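Catside build diary: teaching an arm to find a socket

By the Catside club blogger
July 1, 2020
Shares 796 | Comments 2

We're five weeks into our Catside project and I'm still chuffed every time the arm goes near the old Dell! Bench pics from our PC repair task - enjoy.
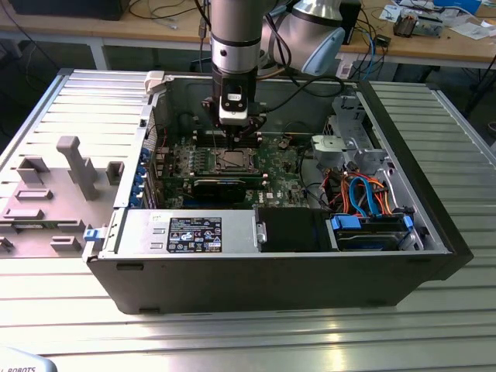

Reaching down to the CPU socket.
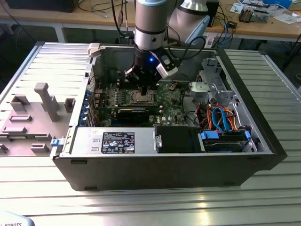 Blue light on, fingers right over the bare socket.

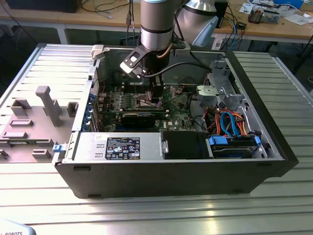

My favourite for the cable spaghetti by the hard drive.
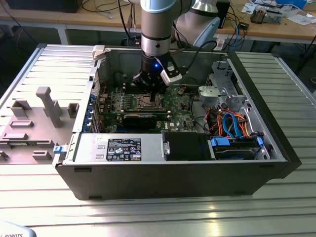 Over the open socket, memory slots off to the left.

Can beginners join the club?
Anyone can, and we start up again in November - you'll learn the coding as you go.

Comments

Bastetti: Lovely stuff, my lot would be so jealous.

Kavanagh: What are you coding it in?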